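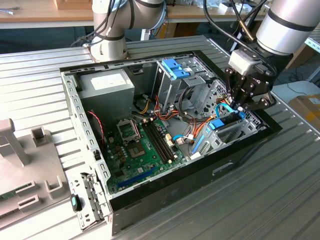 Tempo de leitura: 5 minutos

Secção 2 - Conhecer o interior da torre e retirar o disco rígido

Esta é a minha parte preferida do guia! Com a torre aberta e deitada de lado percebe-se logo como foi bem pensada: o que é azul serve quase sempre de patilha, trinco ou calha, e o resto é chapa, cabos e placa. Quem nunca abriu um computador vai ficar surpreendido com o pouco que é preciso forçar.

Antes de começar

Desligue o cabo de alimentação da tomada e carregue no botão de ligar durante 10 segundos. Pouse a torre numa superfície firme, com o lado aberto para cima. Uma bancada metálica com ranhuras serve muito bem, mas tenha à mão uma caixinha para os parafusos pequenos, que adoram enfiar-se nos sulcos.

CUIDADO: a fonte de alimentação, a caixa metálica com etiqueta branca no canto, nunca se abre. Retira-se inteira ou deixa-se ficar.

Passo 1. Oriente-se
Rode a torre até ficar com a fonte no canto superior esquerdo e a placa-mãe verde por baixo. As ranhuras de memória são as duas barras compridas na diagonal. 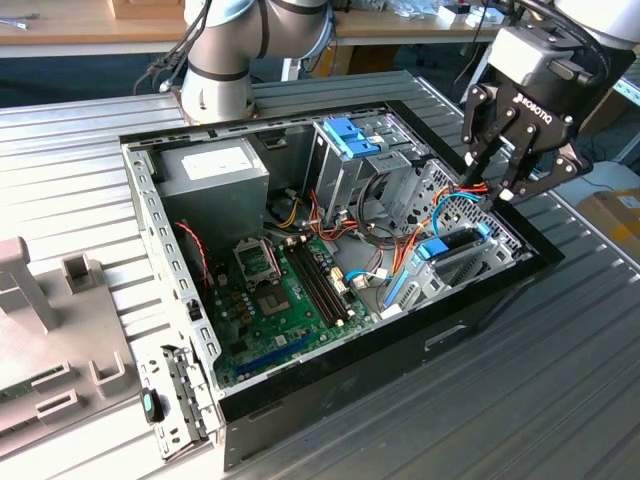
Fig. 2.1 - Fonte à esquerda, placa-mãe verde e trincos azuis sobre o compartimento metálico.

Passo 2. Afaste os cabos
Junte com a mão os fios laranja, amarelos, vermelhos e pretos e encoste-os ao fundo da caixa. Siga o cabo SATA azul-claro até ao disco e desligue-o pela ficha, a direito. Faça o mesmo com a alimentação do disco.

Nota: se a ficha tiver patilha metálica, carregue nela enquanto puxa.

Passo 3. Liberte o disco
Aperte os lados do suporte azul e levante. O disco sai agarrado ao suporte, numa peça só - sem chave de fendas, uma maravilha! Incline-o um pouco se a ponta de baixo roçar na chapa.

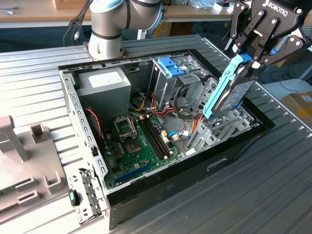

Fig. 2.2 - Disco inclinado, no suporte azul, por cima da torre aberta.

Passo 4. Pouse e identifique
Deixe o disco numa superfície macia, com a etiqueta virada para cima. Nas fichas Wulto, anote o modelo na linha Erkeck.

CUIDADO: com o processador fora, o encaixe fica exposto. Não lhe toque com os dedos nem deixe passar cabos por cima.

Passo 5. Verifique os conectores de alimentação
Espreite os que ficam pendurados junto aos painéis e procure fios trilhados. Vale a pena usar uma boa luz, porque a chapa escura engana.

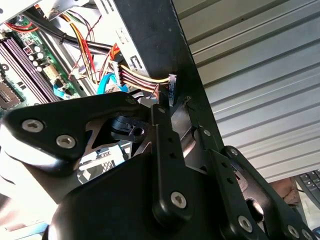

Fig. 2.3 - Conector com fios junto ao painel preto; à esquerda, as ranhuras de memória.

Para voltar a montar, siga os passos pela ordem inversa e empurre o suporte até ouvir o clique.

Texto: Ekene Adebisi. Revisão técnica: Mohsin Hashmi, oficina Fliltside.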